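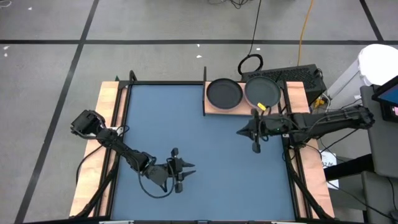 Report on a Visit to the Estard Robotics Laboratory, Feldale

Prepared for the Workplace Safety Practice Group

1. Purpose of the visit

In May the Practice Group visited the robotics laboratory operated by Estard at its Feldale site. The purpose was to see how written rules for work with small robot arms are applied from day to day, and to decide which of them could be taken into our own draft guidance for shared laboratories. The party consisted of 6 members. Our hosts had sent the laboratory's operating rules ahead of time, and these were used as the basis for discussion.

2. Arrival and induction

Visitors are not admitted to the laboratory until they have completed a short induction at the front desk. It covers the location of the stop buttons, the meaning of the floor markings and the conduct expected near a powered arm. Loose scarves, lanyards and long necklaces are left in lockers. Members asked whether returning visitors are excused from the induction. They are not, unless the earlier visit took place within the past 3 months.

3. The two-arm stations

Most of the morning was spent at the tabletop stations, where two arms face each other across a flat blue work surface with wooden boards on either side. The rules for these stations fill 2 pages. The points of most interest to the Group were the following.

Clear surface. Nothing may be left on the open area of the table between tasks. Items belonging to a task are kept on the shelf or in storage until the operator has confirmed that both arms are at rest.

Grippers. Arms are parked with the gripper open and empty. An arm found holding an object is treated as being in use, even if no operator is present, and may be released only by the person who signed for the station.

Floor lines. Dark tape on the concrete floor marks the approach to each station. Only the operator and one assistant may stand inside the lines when the arms are powered. The Group noted that black tape on gray concrete is readable at close range but less so from the doorway, and suggested a brighter color. Estard agreed to consider this at its next review.

Cables. Each arm must have enough slack to reach its full travel without pulling, and no loop may pass between the fingers. Operators check this by moving the arm slowly by hand before power is applied. Cables on the floor behind a table are to be coiled or routed away from the walking side. Several members thought this the hardest rule to keep in practice, and our hosts did not disagree.

4. Records

A station log is kept for every working session. It shows the operator, the task, any stop and the reason for it. The log reviewed by the Group held 495 entries. Stops for minor causes are recorded in the same way as stops for serious ones - a practice the Group would like to see adopted more widely. Entries are reviewed monthly by the laboratory manager.

5. Training

New operators follow a course prepared by Gyamfi, an outside training firm, and then work under supervision before they may sign for a station alone. The introductory classroom has a Festo training bench, used for general instruction only. The Group asked to see the refresher material and was told that it is being rewritten. A copy has been requested.

6. Points for follow-up

The Group will propose the parked-gripper rule and the clear-surface rule for inclusion in the draft guidance, with small changes of wording. The rule on cables needs further work, in particular on who is responsible when a station is shared between teams. Estard has offered to comment on the draft before it is circulated.

The Group thanks the staff at Feldale for their time and for the open manner in which questions were answered.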